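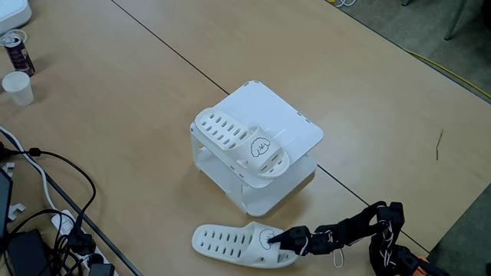
Bench rules for the small arms – draft, please pick holes

Posted by ohemaa_a, Nov 10, 2022

I've been asked to turn our bench habits into written rules, and it seems we have fewer habits than I thought. Slippers onto the shoe rack is the current job, so I've written with that in mind. So far:

1. Power strip off the working surface. Floor or under-table tray.
2. No drinks on the table, including ones you consider finished.
3. Anything that isn't part of the task goes off the table before a run.
4. Hands out of reach while the arm is live. Stop switch where your other hand already is.
5. Write down the start layout before run one, and again if anyone moves the rack.

Ohemaa Akpalu

szulc_bench wrote:
Rule 3 is how you get an arm that can only work on a clean table. Nobody's hallway looks like that. I leave the odd twig where it is and call it variety.

ohemaa_a wrote:
If you chose the twig, write the twig down. If the twig chose you, that's litter.

arholm_nights wrote:
With Szulc on mess, against him on everything else. Clutter the arm might meet is fine. Clutter that carries mains is a different animal. A can near a power strip is one elbow away from a very dull form, and I have filled in that form. It has 17 boxes and one of them asks how you felt.

szulc_bench wrote:
How did you feel?

arholm_nights wrote:
Damp.

vemico_pete wrote:
Can we talk about rule 5? We did 1778 runs in June with the rack on a table made of two pushed together. The tables crept. By the end the seam had wandered up to 2 cm and the placing had gone off with it, and we blamed the gripper for a fortnight. Clamp the tables, or tape the legs to the carpet. I'd put that above the drinks.

ohemaa_a wrote:
Good, adding it as rule 6. Not moving it above the drinks, I know who works here.

ureo_lindy wrote:
Something on grip, please. With slides, people go for the strap because it's the bit that sticks up. Fine, but say how hard. A soft strap squashes, the fingers keep closing, and then the slipper goes up on the rack at whatever angle it fancies. We set a force limit per object and write it on the run sheet.

szulc_bench wrote:
Per object? I've got a bin full of objects.

ureo_lindy wrote:
Then you've got a bin full of numbers to find. Left and right can share one.

vemico_pete wrote:
Also decide what counts as done. Toe over the front edge of the rack, is that a pass? We had two people scoring and two answers, and both of them were certain.

ohemaa_a wrote:
My vote is pass if it stays put when the arm has backed off and the sole is on the shelf. A bit of overhang allowed.

arholm_nights wrote:
How much is a bit?

ohemaa_a wrote:
I'll draw a line on the rack.

szulc_bench wrote:
A line on the rack is a marker the camera can see. I object on grounds of tidiness, which I realise is new for me.

ohemaa_a wrote:
Pencil, then, on the underside of the edge. Second draft goes up once I've found a clamp that fits.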